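Vanildale soup night comes back for the winter

24 January 2019

I got to the Mallside community room late, found a chair by the radiator and stayed three hours. Soup night is back! It stopped last April when the old room's lease ran out, and I'd missed it more than I expected (my own leek and potato is pretty sad).

The first one back drew 131 people, which is a lot of bowls. Dinner costs $4, kids eat free, and you bring your own spoon. The organizers say they took in enough at the door to buy bread for the next one. 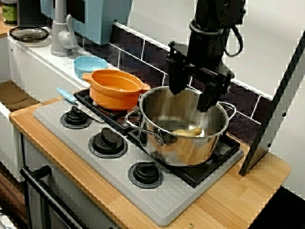 One regular from over on Hebden Street told me the barley soup was too salty but she'd had two bowls anyway, and she wants the split pea back. Me too — put it on the sign-up sheet, folks.

The money side looks better than last year. The fall raffle brought in $2,555, and that covers the room through the end of April. There's also a new mailing list with 223 names on it, so you'll hear about the menu before you leave the house. 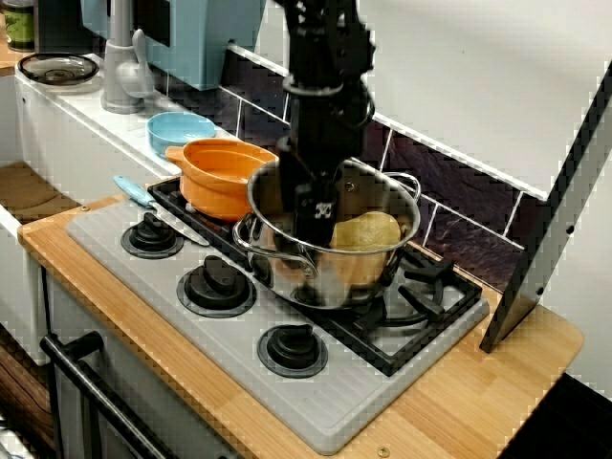

Do you need to sign up ahead of time? Only if you're bringing a soup. Everyone else can just walk in, and the side door on Como Avenue is the one that's open. Parking out front fills up fast, so I'd take the bus.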